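Remotes notebook, February, late morning

Back on the white remote cases for the Dullby lamps. I've been looking forward to this all week, because the new shells from Vovorbridge came in and they are so much nicer to handle than the last lot. Job for today: sort out the cover and battery end properly and write down what I learn before I forget it (again).

Bench is the dark marble top with the white veins. White plastic on dark stone is a joy to work with, every little tab shows up.

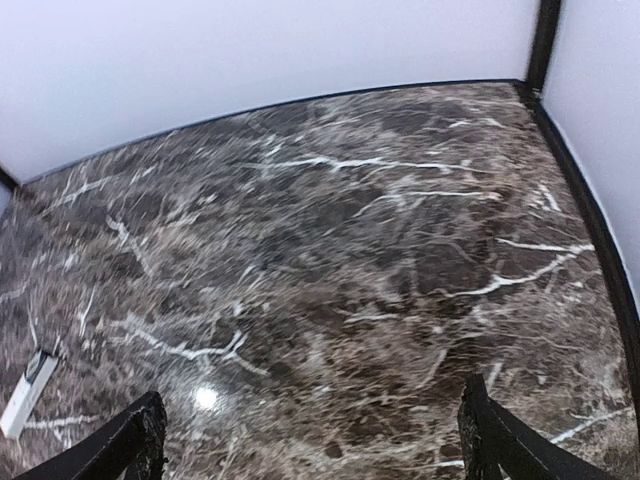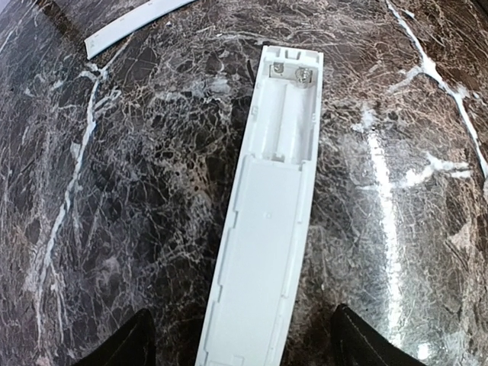
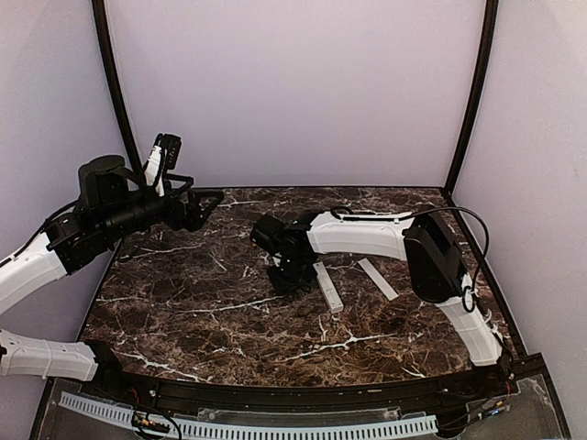
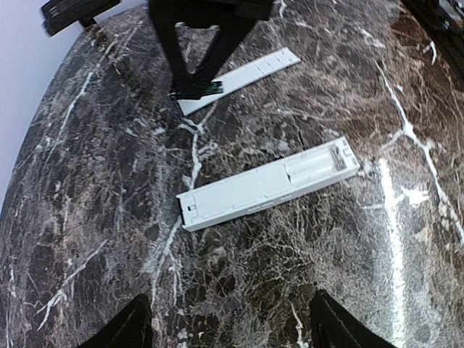 Fit first. The covers from this batch sit flatter than the old ones! I had one old cover left in the drawer and tried it on a new shell, and it rocks at one corner. So don't mix batches. Old covers are now in the Uddin box with the lid taped shut. If you need one for comparison take it out, but put it back in the same box please.

Covers go on best if you lay the whole length down and then press from the battery end toward the other end. I tried the opposite way a few times and the last clip kept popping back up. Pressing in the middle first is worse, you get a slight bow and then you're chasing it with your thumb. Battery end first, slide the thumb along, listen for the clicks. Very satisfying when it goes in one run.

Batteries: flat contact on one side, coil spring on the other, and the cells lie side by side with the ridge between them. Put the flat end of the cell against the spring and push back before you drop the other end in. Going in the other way around catches the coil and bends it sideways. I bent one doing exactly this and had to coax it straight with the fine tweezers. It's fine now but it went in the "look at again" tray.

Meter reading across the contacts on the bench set was steady, no flicker when I wiggled the cells. Lovely. The Hotar set flickered like mad back in the fall, so whoever changed the spring did a good thing.

Stock, while I was at the shelf: delivery note says 500 shells, and 456 are still in the cartons. Covers, 419 in the cartons, so we'll run short on covers before shells. I've put 62 covers aside for the first Dullby box and written that on the carton in marker. Please count those as gone.

Cleaning: dry microfiber only. The wipes leave a film in the recessed part that you can't see until it catches the light, and then you can't see anything else. Also wipe the marble down before you start. Grit on a polished top will mark the face of a shell in one slide, and I'd love to get through this batch with no scratched ones at all.

One idea I'm excited about: a strip of thin felt along the back of the bench, so finished covers can lean there face out in a row. I think there's an offcut in the bottom drawer from the lamp bases. Will try it after lunch.

Still to do:
check the bent spring again once it has had cells in overnight
ask Vovorbridge if the next covers come from the same mold
new marker, the black one is nearly dead
try the cover fit with cold parts straight from the store room, they felt stiffer first thing this morning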